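Rultstead Garment Storage Box, Long Size

Item 61 in our textile care list
In stock at the Darbridge shop, also by post

The Rultstead box is made for long garments which must rest flat for many years: wedding dresses, christening gowns, evening coats, old stage costumes. It is built from acid-free board, with a separate lid and metal corners. The long size takes most full dresses with three soft folds. A dress with a long train can need the next size, so please measure it before you order.

In every box you find 30 sheets of unbuffered tissue. This kind is suitable for silk and wool, and also for cotton and linen. Extra tissue is sold in packs of 400 sheets, which is more than one family will use, but several of our customers share a pack between sisters or neighbours.

How to prepare the garment

The dress should be clean and fully dry before it goes in the box. Sugar from drinks leaves no colour in the first months and becomes brown later, so an old gown which looks clean may still need a visit to a specialist. We don't offer cleaning ourselves. Hayley Goodall in Clultport has done it for many of our customers, and she also repairs lace and loose beads.

Take off pins, brooches and any covered buttons with metal that has started to rust. Put the removed parts in a small paper envelope and write on it in pencil.
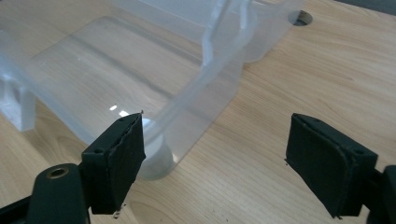 Lay one layer of tissue on the bottom so that it comes up over the sides. Make rolls of tissue and place them inside every fold, in the sleeves and in the bodice. The sleeves are often forgotten, and there the sharp creases come first. Close the tissue over the dress and put on the lid without pressing.

Where to keep it

A cupboard in a bedroom is a good place. The loft is too warm in summer and the cellar is too damp. Once a year, for example in September, open the box with washed hands and fold the dress again in other places.

Questions we receive often

Can I put two dresses in one box? We advise against it. The lower one carries all the weight.

Can the veil stay with the dress? Yes, on top, with its own tissue around it. A headpiece with wire should have its own small box. We have the Pacheco box for this, in the same board.

Orders by post leave us every Friday. The box is sent flat, and the folding instructions are printed inside the lid. For sizes on request, write to Luuk Coppens at the Darbridge shop.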